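Ticket 474
Product: Rustimico benchtop oven with Gasari core probe
Site: Spanos Teaching Kitchen, junior cooking program
Reported by: Ifigeneia Manolakis
Category: Cooking result / program ends early
Priority: Normal
Status: Pending customer

Original report

The bread program is ending before the loaves are cooked. The display shows the core temperature climbing normally for the first part of the bake, then it jumps to 88 and the oven goes straight to "Finished". The crust is pale and the middle is raw dough. It has happened with the white tin loaf and with the fruit loaf. Muffins and biscuits are fine, but we run those on the timer with the probe unplugged.

I have turned the oven off at the wall and back on. I have also re-entered the bread program from the card in the manual. Same result. The children's classes run in 15-minute blocks, so I need a program that ends when it says it will.

I. Manolakis 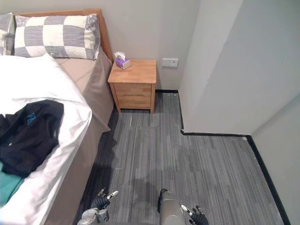 Checked pillow, white duvet and black jacket.

Support reply 1

Thanks for the report. The bread program ends on core temperature, and the target on the card is 88. The oven is therefore doing what it has been told to do. The question is why the probe reports 88 when the dough is nowhere near it. Please check the following and reply with results against each number.

1. With the oven cold, plug in the probe and read the display. It should match the room to within a degree or two.
2. Stand the tip in a mug of ice and water and stir. Note the lowest reading.
3. Stand the tip in water at a rolling boil. Keep the handle out of the steam. Note the highest reading.
4. Look at the lead where it enters the handle and where it passes the door seal. Report any flattening, cracking or discolouration.
5. Confirm which socket is in use. The oven has a core socket (marked with a loaf) and a service socket (unmarked). They take the same plug.

Please don't run the bread program with a class until this is sorted out. Underbaked dough should not be tasted.

Customer reply

1. Matches the thermometer on the pantry wall.
2. Settles just above zero.
3. Settles just under one hundred. We are a little above sea level.
4. Lead looks all right at the handle. There is a shiny flat section where the door closes on it.
5. Loaf socket.

The jump never happens in the mug tests. It only happens with the door shut. I tried opening and closing the door with the probe in a jug of warm water on the shelf and got the jump on the second try. When I opened the door again the reading dropped back to what it had been.

Support reply 2

That is a useful test. The reading follows the door, so the sensor tip is good and the fault is in the lead at the flat section. When the conductors are pinched together the Gasari probe reads high. The oven takes any reading at or above target as the end of the bake, with no check on how quickly it got there.

There is a notch in the door seal at the lower hinge corner. The lead should sit in that notch with no tension on it. If it crosses the seal anywhere else the door will crush it. Older cards show the lead leaving at the top of the door, and that drawing is wrong for this model. If your card shows the top exit, please cross it out. 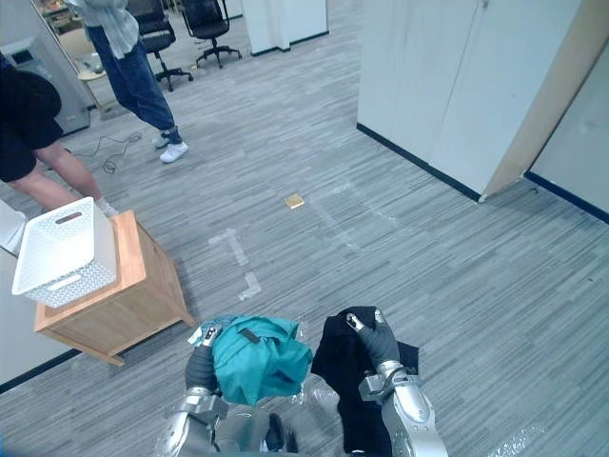
Drellthorpe, August

Replacement probe dispatched from the parts counter. Part is the long-lead version, since the bench at this site puts the socket on the far side from the hinge. Customer asked to keep the old probe until the new one has been tested.

Interim settings for use until the part arrives:

Mode: Manual, fan low
End condition: Timer
Probe: Unplugged, socket cover fitted
Shelf position: 6

Use the time printed in the recipe and check each loaf with a hand thermometer before it leaves the tin. If the centre of a plain white loaf is below 88, return it to the oven and check again. The fruit loaf holds more moisture and browns sooner, so lay foil loosely over the top if the colour gets ahead of the crumb. An adult should do the checking. The tins stay hot well after the door is opened.

Customer reply

Part received. Old probe removed and labelled. New lead is routed through the lower notch. I had to pull the oven forward slightly to get the lead round the back without a kink.

Repeated the jug test with the door. No jump. Repeated the ice test and the boiling test with the same readings as before.

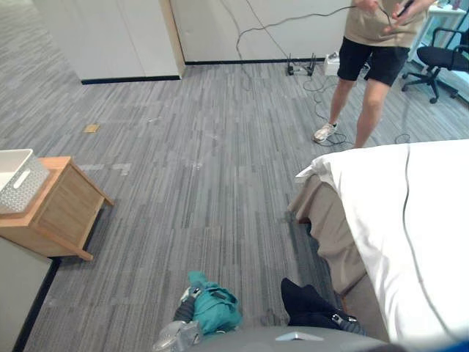 Ran the bread program once with a plain white loaf and no class present. The core temperature rose steadily and the program ended on target. Crumb was set through to the middle, crust slightly darker on the fan side. I have not tried the fruit loaf yet.

Two further questions. Can the program be set to warn before it ends, so that I can get the children back to the bench? And is the darker side a fault?

I. Manolakis

Support reply 3

Warning before end: yes. Hold Program, select End Alert, and choose a core value below the target. The alert sounds once and the bake continues. It is stored per program, so set it separately for the fruit loaf.

Darker side: not a fault at the level you describe. Fan low reduces it. Turning the tin part way through evens it out, provided the lead is put back in the notch before the door is closed.

Please run the fruit loaf with the probe and reply with the result. The ticket will stay open until then. The old probe can go in e-waste once you are satisfied with the new one.

Internal note

Card artwork with the top exit drawing referred to documentation. Suggest a rate-of-rise check in the next controller update, so a sudden jump raises a probe error and does not end the bake. Linked to this ticket.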